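Book-sorting grippers recalled to the bench after pinching injury at Nendirville depot

Work on an automated book-handling line in Nendirville has been halted after a gripper closed without warning and trapped a worker's hand.

The fault happened shortly before the end of the late shift on Sunday at the returns depot run by Texier, which sorts and repacks second-hand books for shops and libraries. Edem Essien, a line technician, was clearing a jammed paperback from one of the picking stations when the fingers shut on his left hand. He was treated for bruising and a cut to the thumb and went home the same night.

Texier has taken all 48 of its gripper units out of use while the cause is looked into. The units were supplied by Fomow, which also makes the hand-held version used by staff to show the system how to pick up different kinds of book.

Séverine Lebrun, who manages the depot, said the station had been paused from the touch panel at the time, as the written procedure allows for a simple jam. "The panel said paused and the light was amber," she said. "Edem did what he had been trained to do. The gripper should have stayed open and it closed."

A first check by Fomow points to the software that controls grip force, known as Mirulow. An update was loaded in October to stop the grippers dropping thin paperbacks with smooth covers, which had been slipping out when lifted at an angle. According to the company, the new version keeps looking for a firm hold even when a station is paused, and can try again if it senses that an object has moved. 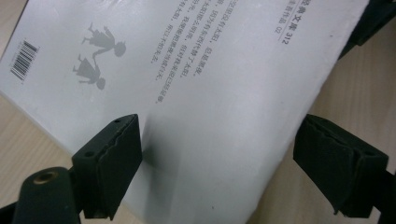 A Chinese-language paperback between the fingers of a hand-held gripper.

Omolara Osagie, head of product safety at Fomow, said the behaviour was a mistake in the update and should have been caught before it was sent out. Engineers went back through the station logs and found 187 attempts to grip during a pause since the new version was installed. Most lasted less than a second and none had been reported by staff.

"They did not raise an alarm because the software did not treat them as a fault," she said. "That has to change as well as the grip itself."

The hand-held tools do not run the same software and are not affected. Staff are continuing to use them on the training benches, and books that would normally go down the line are being sorted by hand. Lebrun said orders were running two days behind and that extra shifts had been offered to cover the gap.

Man-lok Lau, the safety representative for the depot's workers, said he had asked for a physical cut-off at each station that removes power from the fingers, instead of a pause on a screen. He first raised the matter when the line was installed. Texier said it had agreed to fit the switches before any station is restarted.

Fomow has told other customers using the same update to go back to the earlier version and to switch stations off at the wall before clearing a jam. It expects to have a corrected version ready for testing within 40 days.

Essien is due back at work next week and will be on the packing side until the line reopens.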